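Schüsseln auf glatter Fläche: Notizen zu Standfuß und Nachglanz

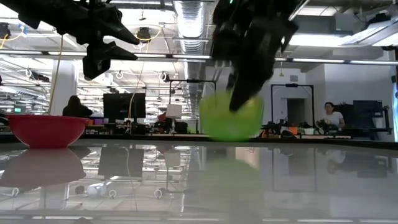 Beim Umräumen der Küche im März habe ich mich zum ersten Mal ernsthaft mit der Frage befasst, warum manche Schüsseln auf einer polierten Platte stehen bleiben und andere wandern. Entscheidend ist der Durchmesser des Fußes im Verhältnis zum Rand. Die rote Kunststoffschüssel läuft nach unten schmal zu, ihre Spiegelung in der Tischplatte zeigt das noch einmal auf dem Kopf. Bei dieser Bauform genügt ein Druck auf den Rand, wie ihn die hellgrüne abbekommt, und der Schwerpunkt wird zum Thema. Gefüllt verhält sich das Ganze anders, dazu unten mehr.

Gemessen habe ich zu Hause mit Wasser, Küchenwaage und einem Lineal. Meine eigene Schüssel (Serie Wusura, Rand 22 cm) wiegt leer so wenig, dass die Waage zwischen zwei Werten springt. Mit 375 g Wasser kippt sie bei seitlichem Druck auf den Rand deutlich später, mit 400 g war kein Unterschied mehr festzustellen. Die Schüssel von Adham hat einen breiteren Fuß, rutscht dafür aber leichter. Ein Silikonring von 2 mm Stärke behebt das — er muss allerdings fettfrei sein, sonst gleitet er ebenso.

Zur Oberfläche: Hochglanz zeigt jeden Streifen. Ich wische erst mit lauwarmem Wasser und einem Tropfen Spülmittel, dann mit klarem Wasser, dann trocken mit einem Tuch ohne Weichspülerreste. Glasreiniger habe ich nach zwei Versuchen aufgegeben, der Film bleibt im Gegenlicht sichtbar. Hildegard Kramer schwört auf Spiritus. Auf lackierten Platten würde ich davon abraten, auf Glas ist es mir gleich.

Gestapelt wird bei mir nach Fußdurchmesser und nicht nach Farbe. Konische Schüsseln verkanten, wenn man sie nass ineinanderstellt. Ein Blatt Küchenpapier dazwischen reicht.

Nachtrag: Nelli Peltonen fragt, ob der Ring auch unter die Modelle von Anum passt. Bei der kleinen ja, bei der großen steht er über. Die von Yu habe ich noch nicht vermessen.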